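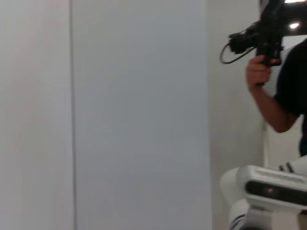
How do you clean smooth, light-colored wall panels without leaving streaks?

Dust them dry first, wash from the bottom up with a weak solution of neutral detergent, rinse from the top down, and dry each panel before starting the next one.

The method below applies to factory-finished interior panels with a smooth painted or coated face. It does not apply to wallpaper, bare wood or limewash. If the finish is unknown, test a patch near the floor and leave it overnight.

What you need

Two buckets
Three microfiber cloths, one kept dry
A flat mop head on a pole for the upper wall
Neutral detergent, such as Hilby concentrate
A soft brush with a narrow head for the seams

Preparation

Move furniture at least 60 cm from the wall. Switch off power to any outlets or switches in the work area and cover them with tape. Lay a towel along the base of the wall.

Mix the detergent at half the strength given on the label for floors. Full strength leaves a film on pale gray and off-white finishes, and the film shows as dull bands when a ceiling light is on. Use lukewarm water.

Washing

1. Wipe the whole panel with a dry cloth, top to bottom. Turn the cloth often.

2. Brush the vertical seam dry. Do not push water into it. Standing water behind a panel edge can swell the core.

3. Wring the wash cloth until it no longer drips. Start at the bottom and work up in overlapping horizontal passes. Dirty water that runs down a dry panel leaves marks that are hard to remove.

4. Rinse with the second bucket, starting at the top. Change the water when it turns cloudy.

5. Dry with vertical strokes, then go over both sides of the seam.

Finish one panel from seam to seam before moving on. Stopping halfway across leaves a visible edge.

Where two surfaces meet at different depths, wash the recessed one first. Fold the cloth over a plastic scraper to reach the inside corner.

Marks that remain

Scuffs from shoes and chair backs usually come off with a damp melamine sponge used with very light pressure. On satin finishes it can raise the gloss, so keep the rubbed area small. For grease, apply undiluted detergent on a cloth, wait two minutes, and rinse twice.

Check the result by standing close to the wall and looking along it toward the light. Wipe any remaining streaks with plain water and dry again.

Text: Oksana Lysenko. Revised May 2025; seam instructions corrected by Ihor Mykhailiuk.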